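Handout 4: Getting Your Cameras Onto the Network
Small Site Video Security, evening course
7 min read
12 shares | 3 comments

Okay, last time we got as far as drilling holes and arguing about ladder safety, so tonight is the quieter half — addresses, power and passwords. Bring the worksheet from Handout 3, because I'm going to keep using the Khunthong warehouse plan from it (two doors, one loading bay, long thin office down the side).

1. Power over Ethernet, and the budget

Most of the cameras you'll install get their power down the same cable that carries the video. It's lovely! One cable, one plug, done. But the switch at the other end can only hand out so much power in total, and that total is the number to look for on the spec sheet. Don't go by the number of ports. I've seen a switch with plenty of free ports refuse to start the last camera, and the installer swapped the camera twice before checking the budget.

Add up the maximum draw for every camera, with the infrared lights on. Infrared is what catches people out. Everything runs happily all afternoon, then it gets dark, every camera turns its lights on together and a couple of them start rebooting.
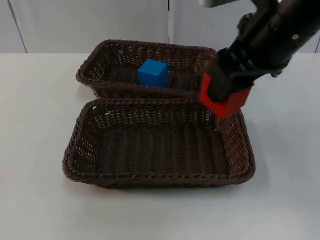
2. Cable length

The limit for ordinary network cable is 100 meters, or 328 feet, and that includes the patch leads at both ends (yes, people forget the patch leads). On the Khunthong plan the run to the far door comes out at 353 feet once you follow the wall, so a straight run is out. Put a small PoE switch or an extender partway along, somewhere you can still reach it with a normal stepladder.

While we're here, buy solid copper cable. The cheap copper-coated aluminum kind loses more voltage over distance, and I really don't want to hear about it in March when you're back up in somebody's ceiling.

3. Giving each camera an address

Out of the box, a camera either asks the router for an address or turns up with a fixed one from the factory. If it's the second kind, plug them in one at a time! Connect four at once and they all shout from the same address and you'll think they're dead.

My own habit is to reserve a block of addresses just for cameras and write them on the plan before I open a single box. The address goes on the plan, on a label at the switch end, and in the recorder as part of the camera name. "Bay door 97" tells me where it is and how its address ends, and that has saved me a lot of walking.
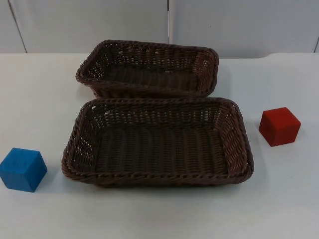
Blue and red cubes with two baskets, white tabletop.

4. Passwords and staying off the open internet

Change the default password before the camera goes anywhere near the customer's router. Then turn off UPnP on the router, and don't forward ports straight to the recorder. I know the old guides tell you to. A VPN is a bit more work on the first day and much less to worry about afterward.

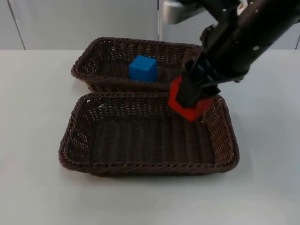
If the customer wants to look in from a phone, set that up while you're standing next to them, and give them their own login with viewing rights only. The admin login stays in a sealed envelope or a password manager, and please don't use it for daily viewing. Check the clock as well — set the recorder to pull its time from a time server, and point the cameras at the recorder. Footage with the wrong hour on it is miserable to search.

5. Homework

Redo the Khunthong plan with addresses, a power total and a spot for the midway switch. Assume your switch has a budget of 400 watts, then tell me how much is left over after dark.

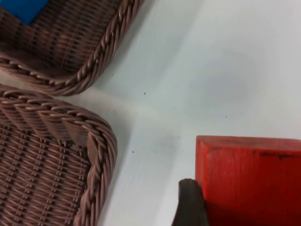 Orkberg asked under the last handout whether the cameras really need a separate network if the site only has two of them. My answer is still yes if the switch supports VLANs, and it takes ten minutes on most of them. Orkberg wasn't convinced and wrote back that on a site that small a good password does the job. We'll pick that up at the start of the next session, so come with an opinion.

Related handouts
Handout 2: Choosing a Lens for a Doorway
Handout 3: Reading a Floor Plan (Khunthong worksheet)
Handout 5: How Much Storage Do You Need?
Handout 6: Night Footage and Infrared Glare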